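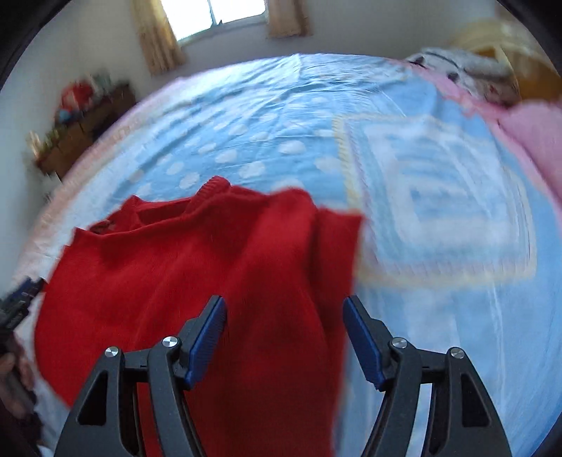

## Camisola de malha vermelha Cillero - dois meses de uso

Comprei em outubro, tamanho M, na loja da Puvico. Review rápida porque tenho de sair daqui a pouco e já me pediram isto três vezes.

**Cor.** Vermelho a sério, carregado. Em cima do lençol azul claro ainda parece mais forte. Estava com medo de um vermelho alaranjado, que não me fica bem, mas não. No site parecia mais apagado, por isso quem quer uma coisa discreta que escolha outra cor.

**Malha.** Macia, pesa um bocado. Cai bem, faz pregas largas quando se estende e não fica tesa. Pica? A mim não. À minha cunhada Evangelia picou no pescoço ao fim de meia hora, ela é sensível a tudo.

**Canelado.** O meu único problema a sério. A tira canelada é curta e enrola para fora. Estico com a mão, volta a enrolar. Experimentei ferro a vapor com um pano por cima - aguentou uma tarde. Vestida nota-se menos, mas quem é picuinhas vai passar o dia a puxar por aquilo.

**Tamanho.** Larga. Tenho 101 de peito e sobra pano dos lados. Se estão entre dois tamanhos, o mais pequeno. O Shivam, que é bem mais magro do que eu, pediu o S e mesmo assim ficou com ar de emprestada.

**Lavagem.** Programa de lãs, frio, do avesso. Na primeira largou tinta, a água saiu cor-de-rosa e uma meia branca foi à vida. Na segunda quase nada. Secar deitada, sempre! Pendurei uma vez no estendal e as mangas cresceram, tive de molhar outra vez e acertar à mão.

**Dobrar.** Não é peça fácil. Escorrega e o volume foge todo para um lado. O que me resulta:

- estender na cama grande, a mesa não chega
- alisar primeiro o corpo, de baixo para cima
- lados para dentro, mangas por cima
- dobrar em três, não ao meio - ao meio fica um vinco na barriga que demora a sair
- o canelado para dentro, senão enrola ainda mais na gaveta

Numa gaveta de 13 cm de altura entra sozinha, duas já não. Em cabide nem pensar, fica com bicos nos ombros.

**Borboto.** Algum debaixo dos braços, a partir da terceira semana. Passei a maquineta e saiu tudo. Nos punhos nada até agora, o que me surpreendeu porque passo o dia com eles encostados à secretária.

**Preço.** 123 euros. É caro. Tive uma da Landeg mais barata e durou-me um inverno, esta parece-me melhor feita, as costuras estão direitas e ainda nao vi um fio solto. Com o canelado assim, pagava noventa e ficava contente.

Nota: 4 em 5. Voltava a comprar, mas em saldo e um tamanho abaixo. Se alguem souber como domar a tira canelada sem ser a ferro, digam nos comentários.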